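Sometime in January I decided we were a household that owned too many skewers. The evidence was the drawer by the stove, which had stopped closing, and the splinter in my thumb, which had stopped being funny. Aishwarya blames me for buying them every grilling season as if the last lot had been drafted into the army.

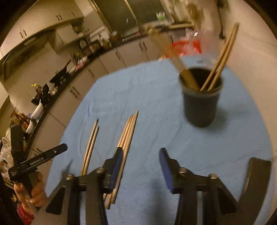
My system for sticks is simple and took me most of an evening to arrive at. Anything with a point gets sorted on the blue tablecloth, where the pale wood shows up nicely, and then it goes into the dark gray cup. I had meant the cup for skewers only, but a wide flat stick has already moved in and is leaning on the rim like it pays rent. Aishwarya wants it evicted. I'm told the chopsticks are next.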